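Right, thread time. I have spent the whole of April and most of May getting stuck into the old tram line between Galtport and Wekcombe, and I need to put it somewhere before my household mutes me in person.

It ran for 50 years. Single track, one passing loop at Erker, two cars that met there every hour if everyone behaved. You can still walk most of it!

Start at the Galtport end, behind the swimming pool. The path looks like any other shared path until you notice how gentle the curves are. Trams hate a sharp corner, and once you know that you start seeing old lines everywhere (sorry in advance).

First proper treat is the Fuchs cutting. Ferns up both sides, dripping after rain, and a colour of moss I have never seen anywhere else. Wear shoes you don't love.

There's a length of rail still in the ground just past the cutting, maybe long enough to lie down next to. I did lie down next to it. A man with a greyhound stepped over me very politely.

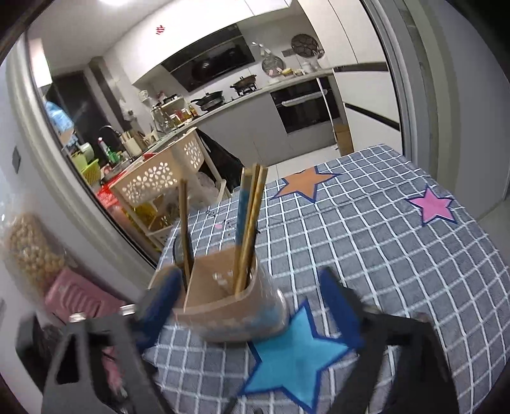
Erker loop is my favourite bit and I've been trying to work out how two cars got past each other without a signal box. The answer is a staff, a literal stick! No stick, no going onto the single track. I went through it at the table last night with whatever was standing in the plastic cup: the blue stick was the Galtport staff, one of the chopsticks was the Wekcombe one, and the big pale blue star on the tablecloth was the loop. Drivers swap at the star, off they go. Took me four goes and I was thrilled.

What I love is that the whole thing ran on drivers handing each other an object. The rule book I found at the library gives it 2 pages and then spends six on hats.

Fares next. A ride to the beach and back cost less than a pie, and on summer Sundays they'd squeeze 200 people out to Wekcombe before lunch. The cars seated nowhere near that, so picture a lot of legs hanging off the sides.

The Wekcombe terminus is a car park now, but go to the far corner by the bins. The kerb does a funny little curve for no reason at all. That's the platform edge! I patted it.

If you only have an hour, do Erker to Wekcombe. It's flat, there's shade for most of it, and the bakery at the end does a very good cheese scone. Prams are fine except for the 100 metres of ballast near the creek, where you'll want to carry.

Still hunting for a photo of the Erker shelter with its roof on. Every one I've found is from after the storm. If your nan has an album from out that way, please, please have a flick through it and message me.

Next up: the depot, and why one of the cars ended up as somebody's chook shed.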